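News > Local > Housing

Wainwright tenants asked to bag laundry under Derow plan, but savings look thin

Tenants in the Wainwright apartments have been asked to stop washing small loads and keep their clothes in a bag until there is enough to fill the machine. The request comes from Derow, the company that manages the building, which says the change will cut water bills. It has offered little so far to show that it will.

The notice, dated 20 Sep 2018, tells households to run no more than 2 full loads a week. It is described as voluntary, although it also says that water use "will be reviewed" and that charges "may be adjusted" for units that do not take part. Derow did not explain how something voluntary can lead to a higher charge.

The washers are top-loaders, one to an apartment, and most stand in or beside the kitchen. There is no laundry room in the building and not much closet space, so a week of clothes has to wait wherever it will fit. 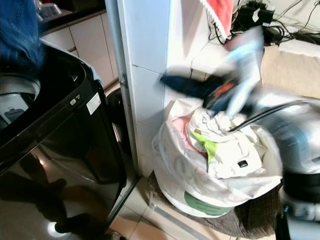 Derow puts the saving at 1,070 gallons a year for each household. Asked where that number came from, the company said it was based on a trial in July at Kusside, another property it manages. The trial covered two apartments. Derow would not say how many people lived in them, how often they had washed before, or whether anyone was away for part of the month. A month in two homes is a slim basis for a yearly figure, and July is when plenty of people travel.

Sorin Spahić, who rents on the second floor, said he read the notice twice and still could not find what was in it for him.

"They say I save water. Fine, but I don't see a price," he said. "I see a rule about my socks."

Spahić said he already waits for a full load most weeks. A household like his would presumably save nothing, yet the notice gives everyone the same number. It doesn't mention families with babies, people who wear uniforms, or anyone whose job sends them home in dirty clothes every night.

Then there is the question of what a full load is. The notice says to fill the bag, then empty it into the washer. Bags come in all sizes, and a bag packed tight can hold more than a drum should. Overfilled washers tend to leave clothes poorly rinsed, and a second rinse would eat into whatever water had been saved. The notice says nothing about sorting, either. Whites and darks that go into one bag still have to come out as separate loads for anyone who cares about their shirts.
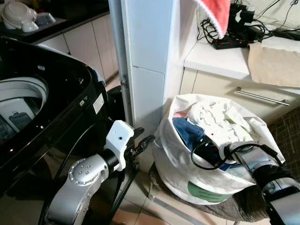 Clothes in a white bag near an open top-loading washer.

Derow said it plans to send the same notice to its 200 units at Clomport if the response at Wainwright is good. It did not say what a good response would be, or who would measure it. The apartments do not have their own water meters, and the company has no plans to install them.

Tenants who want to comment can write to the management office. The notice gives no deadline for replies.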